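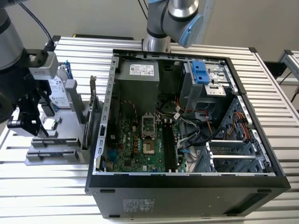 엘사 호블란드는 소켓 레버를 올릴 때마다 손이 떨린다면서, CPU를 올리기 전에 꼭 확인해야 할 것만 추려 달라고 했습니다. 그 부탁 덕분에 이번 판에서는 3장을 통째로 새로 썼어요. 조립에서 제일 신나는 대목이니 천천히 즐기면서 따라오세요!

3장. CPU와 메모리 장착

시작하기 전에
전원 케이블을 콘센트에서 뽑고, 케이스를 옆으로 눕힌 다음 측면 패널을 떼어 냅니다. 눕혀 놓으면 메인보드가 바닥에 깔린 것처럼 보여서 작업하기가 훨씬 편합니다. 맨손으로 케이스의 금속 부분을 한 번 만져 정전기를 흘려보내세요.

주의: 전원 공급 장치는 절대로 분해하지 마십시오. 전원을 뽑은 뒤에도 내부에 전기가 남아 있을 수 있습니다.

1. 소켓 주변으로 늘어진 팬 케이블이나 데이터 케이블을 옆으로 밀어 둡니다. 빨간 선과 검은 선이 꼬인 팬 케이블은 특히 소켓 쪽으로 넘어오기 쉬워요.

2. 소켓 레버를 살짝 눌러 걸쇠에서 빼고 끝까지 올린 뒤, 금속 고정 틀을 엽니다. 금색 핀이 촘촘히 드러난 소켓은 언제 봐도 멋지지만, 손가락은 대지 마세요.

3. CPU 모서리의 삼각형 표시와 홈을 소켓에 맞춥니다. 양옆을 잡고 수직으로 내려놓으세요. 누르거나 밀면 안 됩니다.

4. 고정 틀을 덮고 레버를 내려 겁니다. 레버가 약간 뻑뻑한 것은 정상입니다.

5. 메모리 슬롯의 흰색 걸쇠를 바깥쪽으로 젖힙니다. 메모리의 홈 위치를 슬롯과 맞춘 다음, 양 끝을 고르게 눌러 딸깍 소리가 날 때까지 끼웁니다. 이 소리, 정말 기분 좋습니다!

6. CPU 윗면에 서멀 컴파운드를 콩알만큼 짜고 쿨러를 올립니다. 나사는 대각선 순서로 조금씩 번갈아 조이고, 쿨러 팬 케이블을 메인보드의 CPU 팬 단자에 꽂습니다.

참고: 메모리를 하나만 쓸 때는 메인보드 설명서에서 우선 슬롯을 확인하세요. 제조사마다 순서가 다릅니다.

참고: 드라이브 베이에 파란색 플라스틱 걸쇠가 달린 케이스라면 공구 없이 드라이브를 넣고 뺄 수 있습니다. 자세한 방법은 7장에 있습니다.

주의: 핀이 휜 것 같으면 CPU를 넣지 말고 밝은 조명 아래에서 비스듬히 살펴보십시오. 휜 핀을 직접 펴려다 옆의 핀까지 망가뜨리는 일이 많습니다. 로니스(Lonis) 조립 교실에 가져오시면 기셀라 프레리히스가 확대경으로 함께 봐 드립니다.

덮기 전 확인
고정 레버가 걸려 있는지, 메모리 양쪽 걸쇠가 모두 닫혔는지, 케이블이 팬 날개에 닿지 않는지 봅니다. 남은 나사가 있으면 케이스 안에 굴러다니지 않는지도 살펴보세요. 측면 패널은 4장의 첫 전원 시험이 끝난 뒤에 닫습니다.

2019년 4월 5일 개정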